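Trolby Village Hall Users' Group
Minutes of the open meeting, 24/05/2024

Present: 15 members, plus visitors from the Obeidat Dance School and the Trolby Allotment Society. Apologies had been received from the quilting group, who were away at a show.

1. Minutes of the last meeting
Agreed and signed. One correction: the hall piano was tuned in the spring, not moved.

2. Summer supper
What a turnout! We sold 122 tickets, which is the most the hall has had for a supper since the roof was done, and the kitchen team kept the food coming all evening. After costs the supper raised £700. Everyone agreed it should be held again next year, with a second serving hatch open so the queue doesn't go out through the porch. The raffle was a great success too — the hamper from Brernier Bakery was much admired, and the winner very kindly shared the shortbread.

The meeting thanked all who cooked, carried chairs and washed up.

3. Kitchen
The new oven is in and working beautifully. It heats evenly and will take two large trays at once. Users are asked to switch it off at the wall when they leave. There was a lively discussion on cups. Several groups would like to stop buying disposable ones and use the hall china, and the dance school offered to bring its own beakers for the younger classes. Agreed to try this until October and then look at it again.

Action: secretary to put a notice by the sink.
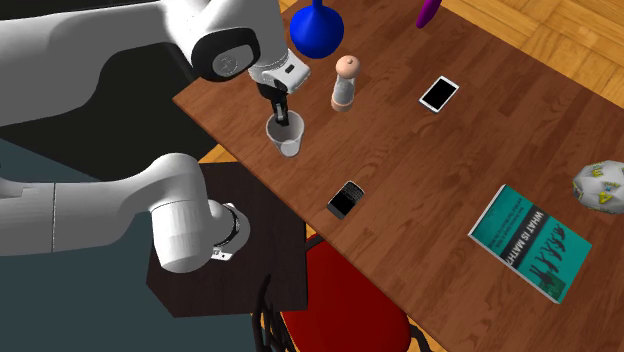

The question of tea towels was also raised. Agreed that each group takes home what it uses and brings it back clean.

4. Bookings
Evenings are nearly full, which is wonderful to see. The allotment society asked for a regular slot for its seed swap and was offered the small room, which holds up to 30 and has its own door to the garden. The dance school would like an extra hour before its show, and the choir was happy to start later on that evening.

5. Garden
The Jaritz roses along the front wall have come through the winter and are covered in buds. Hearty thanks to everyone who came to the digging morning. The far bed still needs clearing, and there are 6 bags of compost in the shed waiting to go on it. Offers of spare plants very welcome — anything that likes shade would be perfect.

6. Any other business
The lost property box is overflowing. Please come and look through it, as there are some very good gloves in there. The clock in the main hall is running slow again and will go to be mended.

Next meeting: October, in the small room, with tea from the new urn. Date to be put on the noticeboard.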